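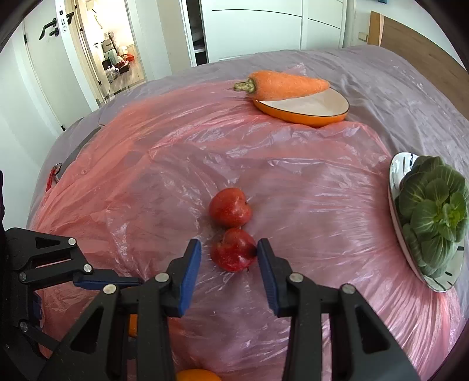 Apples, citrus-coloured fruit and bok choy on the plastic sheet, spare bed.

Sorting produce on a bed: does the plastic underneath cause sweating?
Asked in Food Storage, March. Viewed 1482 times.

Kitchen bench is out of action during a reno, so fruit and veg get sorted on the spare bed over a crinkly plastic sheet. Bok choy goes in a metal bowl, apples straight on the plastic. The room reaches 26 degrees by mid-afternoon. Two questions. Will the apples sweat where they touch the sheet? Can the bok choy stay in the bowl overnight? The felt carrot belongs to the kids and is not being stored.

Answer 1 (4 votes)
Condensation depends on the temperature of the fruit, not the sheet. Apples straight from the fridge will collect moisture in a warm room and the plastic stops it draining. Apples already at room temperature stay dry. Put a tea towel over the plastic, single layer, and keep them apart so one bruise doesn't spread to its neighbour. Bok choy won't hold overnight at 26. Wrap it in a barely damp cloth and put it in the crisper, away from the apples. Ethylene yellows the leaves.

Answer 2
just use a tray mate. plastic slides off the doona every time

Answer 3 (1 vote)
Agree with the first answer on ethylene. Check that the sheet is food grade as well. I used a Bandau drop sheet from the paint aisle and it left a smell on the pears. Replaced it with a Clellier bench liner, no smell so far. Wash everything before eating regardless.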